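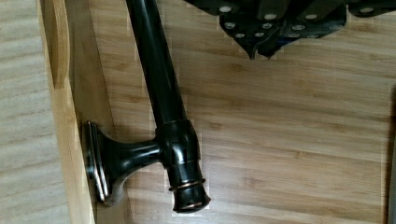 A towel bar in a dark bronze-style finish, on a bamboo surface.

Fixed Finishes and the Cost of Matching
5/6/01

Household hardware is sold by finish, and finish is the least standardized property it has. Thread pitch is published. Screw spacing is usually printed on the back of the box. Color is given a name, and the name is controlled by the maker. A buyer who installed a Londiretti faucet and later wants a drawer pull to go with it has no number to compare. He has two words on a label, and another firm may use the same two words for a coating that is plainly redder.

My position is that finish names should be replaced, or at least accompanied, by a measured color value and a gloss value. Paint makers can already hold a color closely enough that a second can will touch up a wall painted from the first. Metal coatings vary more with the base metal and the bath, but they can be measured with the same kind of instrument.
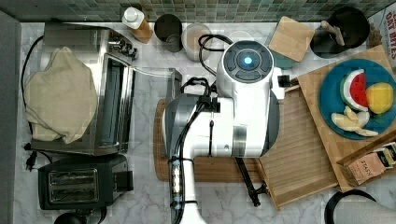 The usual objection is cost. Balogh, which plates small parts in Irkport, runs lots of 500 and pulls 2 pieces from each for an adhesion test. Reading color on those same pieces would add a minute or so per lot. The reading would go on the carton next to the lot number, which is already printed there. I do not find the cost argument serious at that scale.

A better objection is that some finishes are meant to change. An unlacquered or rubbed finish wears at the points of contact, and a value taken at the plant describes the part only on the day it ships. I accept this. The label should then say that the finish is living and give the starting value. Two parts that start alike and get similar use will at least have a chance of aging alike.

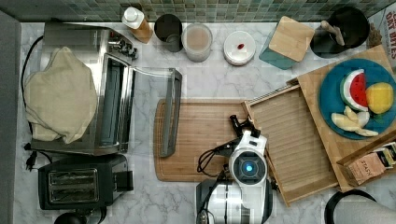 What a Label Should Carry

Four entries would do: color value, gloss value, whether the coating is sealed, and lot number. Ruline printed the first two in its trade catalog for several years, covering about 300 items, and dropped them when the catalog was shortened to 29 pages. Installers I work with still keep the old edition.

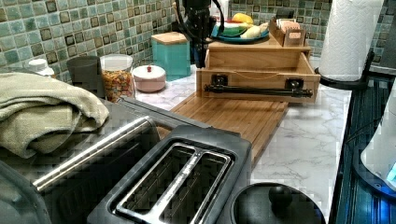
Tolerance is the harder matter. A difference that disappears between two rooms is obvious between a hinge and the knob beside it. I would set one tolerance for parts sold as a set and a wider one for parts sold singly under the same name, and print both in the catalog. Returns for mismatch are now handled by argument at the counter, with each side holding a part up to the window.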